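Gellmont stapler day – the gallery

Finally getting these up. Long overdue, sorry all. Elsa Aasen has been asking since February and she's right, they should of been on the site ages ago.
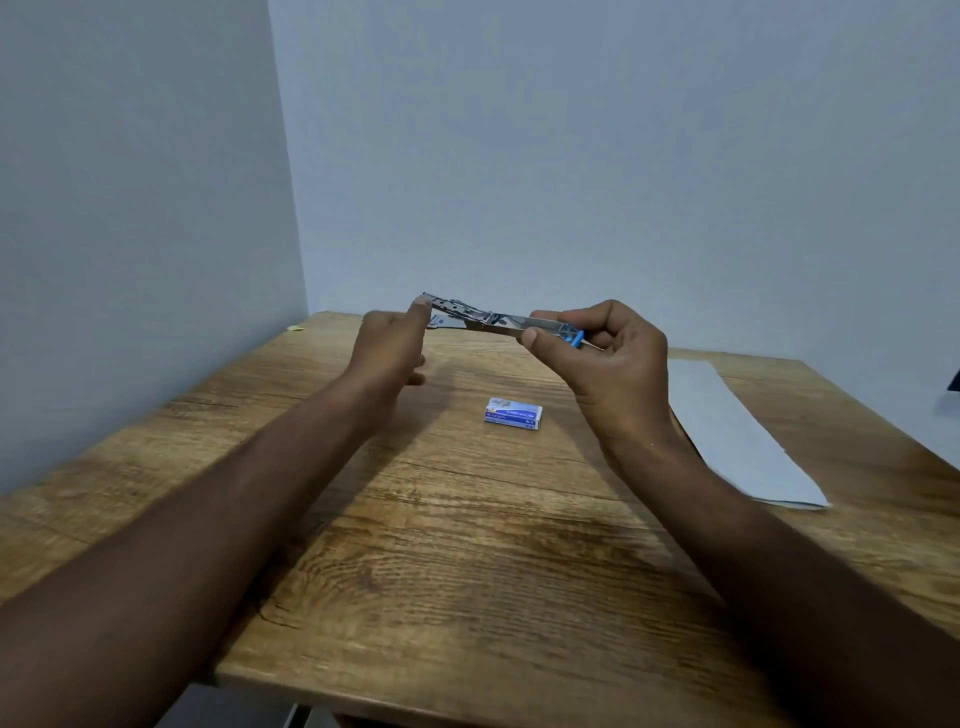

So. Quick background for anyone who missed it. Gellmont is the old reading room on the Notport side, the one we share with the pattern library. Every stapler, hole punch and tape dispenser from the Pomare office clearout ended up there in banana boxes. 54 staplers. Most of them jammed, a few rusted shut, one full of what I hope was glue. Plan was to sort them, fix what could be fixed, and get them out to the after-school clubs before the big booklet job.

Notes for the whole day underneath so I don't have to type it all twice.

The stapler
Metal one, opened up, two hands on it over the oak-colored table. Little blue tab toward the back end. Box of staples on the table, white with a blue band.

The sorting
Three heaps. Works, might work, parts. The "might work" heap was huge by lunch and we gave up keeping it tidy. Bevan Partington wanted a fourth heap for nice looking ones that don't work. Overruled.

Jams
Mostly bent staples folded up at the front. Needle nose pliers, patience, bad light. If the pusher won't slide back don't force it – clear the front first and then try again. Learned that on the second one, RIP.

Wrong staples
Biggest culprit by miles. People had loaded whatever was in the drawer. Check the number on the box against the number on the stapler. If there's no number on the stapler, try a short strip and test on scrap paper, five or six goes, before you fill it.

Springs
Keep a hand over them. One went behind the radiator at Gellmont and is still there. If you find it please put it in the jam jar on the shelf.

Cleaning
Dry cloth, old toothbrush, a tiny drop of sewing machine oil on the hinge. Wipe it off after. Greasy staplers leave marks on the booklets and we had complaints last time.

The tally
27 going again by the end of the afternoon. 11 stripped for parts. Rest back in the box for next time, labelled (badly, my handwriting).

Where they went
Nenidbridge clubs got first pick. They do the walking booklets, 222 copies this year, two staples each, so they need ones that dont give up halfway. Couple of long-arm ones went to the pattern library, they've been borrowing ours forever.

Still wanted
Boxes of staples, any size, part used is fine. Small pliers. A decent lamp!! Please no more tape dispensers, we have plenty – really.

Next one is 19/06/2026, same room, from ten. Bring something broken or just come and sort. Tea is there, milk usually isn't.

More pictures when Elsa sends them over. If you took any yourself leave them in the Gellmont folder and I'll add them to the page.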